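The Leitner

Damian Wallner wanted nearly 200 dollars for the wedge, and he wanted it before the back nine.

"It's a Leitner," he said. "They made them in a shed in Radska. You can't get them."

"I could get that one," Johanna Thaler said. "You're trying to sell it to me."

She turned it over. The number 1217 was stamped under the hosel, a little crooked. The face was worn in one spot the size of a dime, so somebody had hit it well, or had hit it in the same wrong place for years. Damian had told her in the parking lot that it took six shots off his round. She had played with Damian since July and could not remember six shots going anywhere.

"Hit one," he said.

They were behind the tenth green at Brullville, where the ground falls off toward the ditch. She dropped a ball in the rough and took her normal lazy swing. The ball came out soft, bounced twice, and stopped a foot from the pin.

Damian didn't say a word. She would have liked it better if he had.

"Lucky," she said, and dropped another one. That one stopped inside the first.

She knew how this went. Her brother-in-law had bought a driver at Tallthorpe after three good swings into a net, and it had been in his garage ever since, behind the snow tires. Three swings told you nothing. Two told you less. She hit a third, thin, and it ran clear across the green and into the bunker on the far side. She felt better right away.

"That was you," Damian said.

"So were the other two."

He took the club back and wiped the face with his thumb. Up on the tee, the next group was waiting — she could hear somebody jingling change.

"One fifty," he said.

"Why are you selling it, if it's worth six shots?"

He looked at the ditch for a while. Then he put the wedge in her bag, between the nine iron and the umbrella, and walked off to find his own ball.

"Pay me at eighteen," he said over his shoulder. "If you still want to ask." 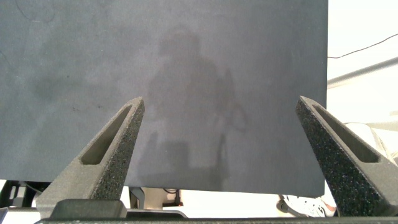

A faint figure on dark gray.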